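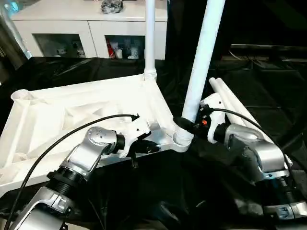

White plastic base and pipes on the black cloth.

Home | Classes | About Us | Contact

About Skisesham

Skisesham is an evening school in Kullville. We teach furniture repair, upholstery and basic sewing to adults. Hoi-yan Tai opened it with 3 students in January. We now have 93, and classes run in two rooms on Hrubý Street. Tools are included in the fee.

Comments

Karim Sayegh: Is parking free in the evening?

dana_p: Took the chair class. Good teacher, cold room.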